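Monday, February 26, 2018

3 min read

Kitchen table, continued. The plastic cloth has been on since the weekend and the fold creases have still not come out. Hideaki Amano suggested a hair dryer on low from the underside. I would sooner wait. The material is thin, and the last one, from Wondgate, shrank at one corner when a hot pan lid was set on it. The coral and pink check is acceptable. It hides juice spots in the red squares and shows them in the pale ones.

Fruit inventory: three mangoes, in the openwork basket at the far side. One has a dark brown spot at the end and should be eaten first. Another is rough and brown toward the top, so it goes second. The remaining one has only small specks and can wait until it gives under the thumb.
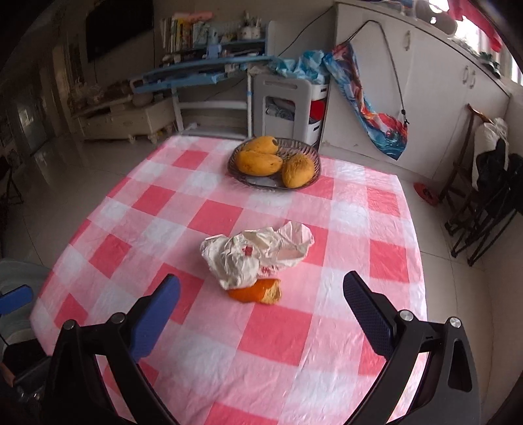

I have stopped keeping mangoes in the refrigerator before they soften. The flesh stayed firm and tasted of very little. At room temperature, out of direct sun, they usually need a few days. Kourosh Ebrahimi wraps his in newspaper to speed it up. I tried that in May and lost 2 out of a box of 14 by forgetting to look inside the paper.

Still to do: clear the orange peel and the crumpled wrapper, wipe the cloth with diluted dish soap, dry it with a towel. No abrasive pad, it dulls the gloss. Peel goes in the compost, wrapper in the trash.

Dinner was lentils. Bed early.

Recent entries
Descaling the Prarell kettle
Replacing a drawer runner
Vasić jam jars: which lids fit

Contact | © 2018 | Back to top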